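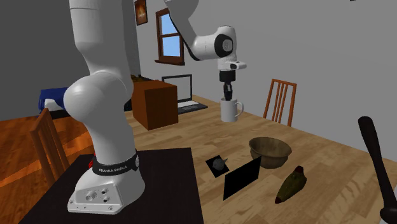

The mug task in the simulator, with the gripper over the rim.

I had been meaning to get out to the Clurnetti open house for a couple of years, and in December I finally made the drive, with a thermos of coffee and a list of questions that I mostly forgot to ask. They open the building once a year, in the afternoon, and you can wander around more or less as you like as long as you stay behind the yellow tape. I went because I wanted to know one thing. My kitchen sink is full every evening, and I would like to know when a machine is going to deal with it!

You start upstairs, which surprised me. I figured we would go straight to the arms, but the first room is all screens, and that's where the kitchen and household work gets tried out before any of it reaches the floor. The picture at the top comes from there. It's a rendered room, with a wooden table, a laptop standing open, a bowl, a plain white mug and a good deal of other clutter, and the arm comes down from overhead with its fingers pointed at the mug. I liked that they leave a mess on the table. Mine looks like that by supper, and a helper that needs a cleared surface before it can start isn't much help to me.

The way it was explained to us, every chore gets 500 tries in the simulator, with the objects shuffled between tries, and it has to work in most of them before anyone will book time on a real arm. The number on the wall for picking up a mug and setting it on a shelf was 300 when they began keeping track in the spring. I asked what goes wrong in the rest, and the answer was handles, mainly. The arm comes in at a nice angle, the handle is turned the wrong way, and over goes the mug. I have done the same thing half awake, so I felt some sympathy.

Downstairs is the shop floor, and it's louder and a lot more settled. The Toltevel station sorts small plastic fittings into trays, and it did 656 of them while I was eating my sandwich on the visitors' bench (there's a counter over the tape, and yes, I sat there through the whole thing). A fitting is always the same fitting, of course. Next to it the Harawira crew were showing towel folding, and that one was slow going. A hand towel took about 5 minutes and came out a little crooked, and everybody clapped anyway, me included.

There was supposed to be a dishwasher-loading demo from Prastano at three, but it got moved to the morning and I missed it. A couple from my row had seen it and said the plates went in fine and the forks did not.

So my sink is safe from automation for now. For shop work where the same part comes down the same belt all day, I came away thinking the machines are ready and have been for a while. For a kitchen I'd say they can do a piece of a chore, one mug at a time, with a patient person standing by.

Parking is free but the lot fills up by one, so use the gravel one across the road. The coffee inside is good and they'll refill your thermos if you ask.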